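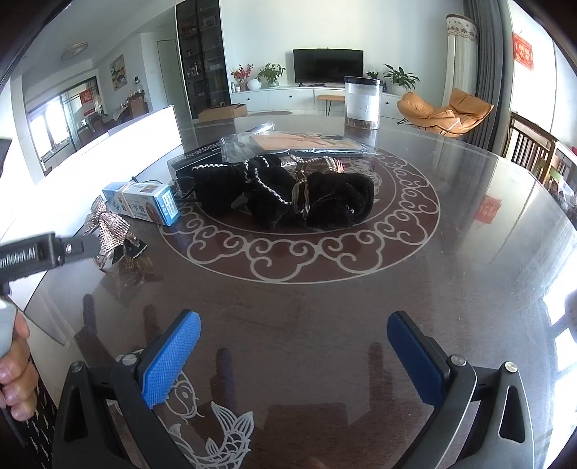

Week three, and we come at last to finishes, the part of the furniture care course I always look forward to (and the part where I always run over time, so bring a drink). A finish is whatever stands between the timber and your dinner, and most of the harm I see done to tables at home is done by kind people with the wrong bottle. A sheet of glass over dark reddish-brown wood, on a round dining table, is one old answer to the problem, and it's a good one for families. It does change the job, though - you're now looking after two surfaces and the thin space between them, where a bit of damp can sit for weeks and leave a cloudy bloom.

For shellac and older varnish, start with a barely damp cotton cloth and go no further until it's dried and you've had a proper look in daylight. If the colour has gone dull, try a little wax on the underside first. Leave it overnight, please!

For bare or oiled timber we'll use the 12 sample boards from the Pillay workshop. Sand with the grain, finish at 800 grit, and wipe between coats. I know it's tedious - put the radio on.

Before Sunday, read the Corkar booklet as far as page 55, and have a think about which finish you've got at home. Bring a scrap of timber if you have one, and an old T-shirt for rags.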